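3.2 Household inventory and the "second shelf" problem

The Omville survey asked people to write down every soft or everyday item they kept within reach of the main sitting area. Sounds easy. It wasn't. Of the 31 households that started, most handed in a first list within the week and then sent corrections, some of them longer than the list itself. Typical correction: "forgot the stuff behind the couch." We kept both versions and coded them seperately.

In total 1,447 entries after cleaning. Duplicates removed by hand, mostly by Jadoon, with a second pass on Friday afternoons. An entry is whatever the person thought of as one thing, so "pillows (all)" is a single entry and so is "small blue pillow, left." We went back and forth on this. In the end we left it alone. Splitting entries after the fact would have meant guessing, and the guessing would have been ours. 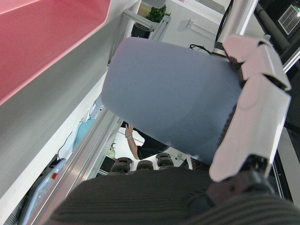 Soft items were the least stable group. People changed their minds on whether a cushion belongs to the chair or to the room, and the answer moved depending on who filled in the form. In Ullholm the same question gave cleaner answers, but there the form had a drawing of a floor plan on it and ours did not. We think the drawing helped. We can't show it with this sample.

Hard items (cups, trays, bowls, boxes) went the other way. Few corrections, short names, strong agreement inside the household on where the thing lives. Where it lives is not where it is, of course. Cups especially. In the evening round, 7 p.m. or later, cups were listed in the bedroom, on the stairs, on the washing machine, and the person filling in the form would often still write "kitchen" as the home location with no note at all.

The term "second shelf" comes from the interviews. Several people used it, without prompting, for the place where things go when they are in use too often to put away and not often enough to leave out. Not always a shelf. One household meant a chair. Another meant the top of the freezer. Mumetti has a similar idea under a different name but limits it to paper and mail, and we found it works for nearly everything except clothes, which have their own rules and are left out of this paper.

We coded second-shelf items in 16 households. The other homes either had none or (more likely) did not see them as a group. Five of the 16 had a tray for the purpose. Trays matter more than we expected going in: once a tray is there, small items get listed as "on the tray" and stop being listed by room. The tray turns into an address. Uysal noted this for hallways, keys and coins mainly. Our cases were kitchens and living rooms, and the items were bigger.

Figure 4. Cup and tray, both coded as hard items. See 3.3 for the rules on nested entries. 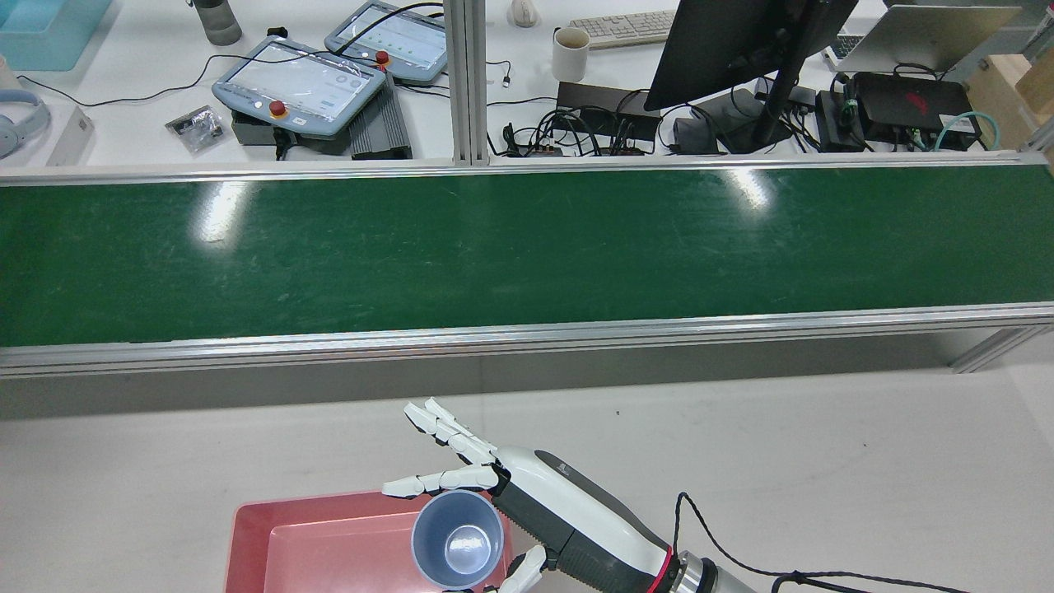

3.3 Nested entries

An item inside or on another item was coded once under its own name and once as a link to the holder. Links were not counted in the total. If the holder was missing from the list, which happened a lot with baskets, we added it and marked the row with an A.

Depth was capped at two. A spoon in a cup on a tray is a spoon in a cup, and the cup is on the tray, and thats where it stops. Rows marked A were dropped from the agreement scores but kept in the tables. The March round used the same rules except for drawers, which we had been treating as rooms and should not have been.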